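Beltstead Community Boards > Money & Bills > Water meter readings, am I being had?

Posted February 25, 2020
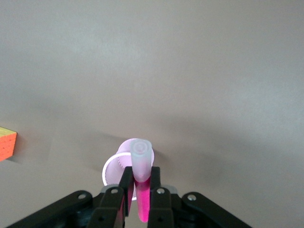 How often is the water company supposed to read the meter in person?
Twice a year in Beltstead, once in winter and once in September. Every other bill is an estimate.

kthevar
Name's Kamala Thevar, I'm over on Jalano Street. My last bill says the meter was at 3,909. I went out with a flashlight this morning and it says 3,857. Meters don't run backward. Has anybody gotten a straight answer out of Endora Water on this?

pipewrench7
It's an estimate that came in high. Look for a small E next to the reading. They'll true it up when a person comes by.

kthevar
There is an E. I still don't see why I should lend them money until then.

dulcie_m
You can phone in your own reading. Took me 11 minutes on hold and they fixed the bill the same day.

oldporch
Same day? I'll believe that when I see it. I called in my number last fall and got the same estimate again the next month.

dulcie_m
Did you get a reference number? I did.

oldporch
I got "it's in the system." Draw your own conclusions.

pipewrench7
You're all making this bigger than it is. It evens out over the year.

kthevar
Evens out according to who? The same people doing the guessing?

raju_fan
My brother-in-law put in one of those Raju leak alarms and swears it cut his bill. I think he just stopped watering the lawn.

kthevar
Calling them after lunch. I'll post the reference number if they give me one.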